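Sewing & Mending | Small Fixes
22nd July, by Rupert Strebel

Home Archive About Contact

A zipper on a small soft pouch fails in one of three places: the slider, the tape, or the stitching that holds the tape to the fabric. The slider fails first in most of the ones I get to see. The two plates of the slider body spread by a fraction of a millimeter, the teeth stop meshing behind it, and the owner starts pulling harder. After that the tape goes too.

I have kept a log since May of last year. It has 18 pouches in it, mostly pencil cases and cosmetic bags, and for each one I write down the coil size, the tape color and what I did. The print goes in the log as well, because it is the fastest way to find an entry again. "Berry print, pink tape, white slider" is enough to identify a pouch months later.

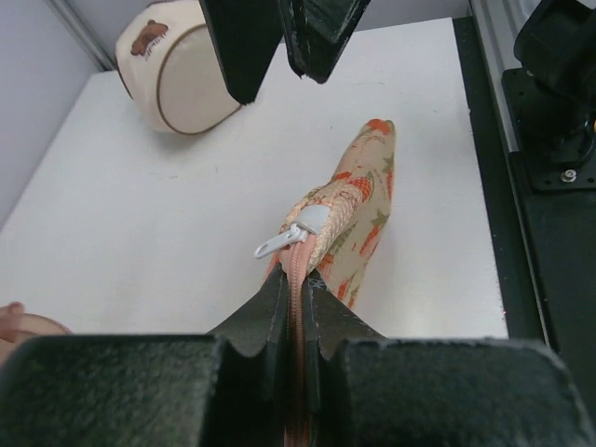
Corded trim next to a zipper needs a different approach. A twisted cord has a lip or is whipstitched straight to the edge, and in both cases the stitches end up close to the coil. If the cord was sewn on under tension it shortens the edge, the tape ripples, and the slider stalls at every ripple. Pressing won't remove this. I unpick the cord for the length of the curve, let it relax overnight, and sew it back with a size 70 needle and a slightly longer stitch. On the straight runs I leave the factory stitching alone.

Thread is Drurnik polyester, bought on the 1,000 meter cone. I used the Sipos cotton before that and went off it, as it fuzzed in the needle eye. Milovan Mujić still uses it for everything and gets clean results, so the fault may be in my tension settings.

For lubrication, a plain candle stub rubbed on both sides of the closed coil. Wipe off the excess with a dry cloth, then run the slider up and down ten times. Graphite works too but marks light fabric, and beige shows it worst. 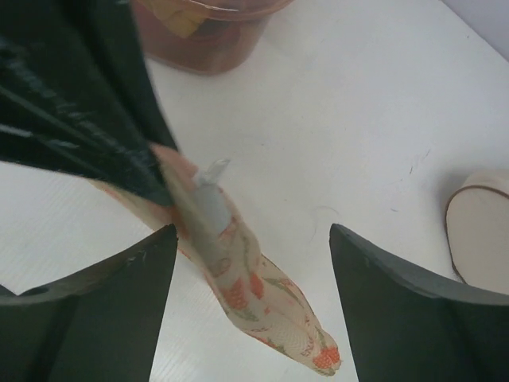 Plastic pull tabs are the other weak point. Metal ones bend and can be bent back. Plastic ones crack at the hole or at the bridge, and then the slider has to be replaced as a unit. Replacement sliders must match the coil by number and also by make, as a No. 5 from one maker can be loose on a No. 5 from another. I keep Skurkitz sliders in No. 3 and No. 5 and test each on a scrap of tape first.

Removing the old slider: unpick 2 cm at the closed end, cut the bottom stop, slide it off. Feed both sides of the tape into the new one evenly. If one side leads by even a single tooth the pouch will close with a twist. Stitch a new stop by hand, six or seven passes, and close the seam.

Still open in the log: one coil with a flat spot near the middle, which catches on every second pass.

Filed under: zippers, pouches, hand tools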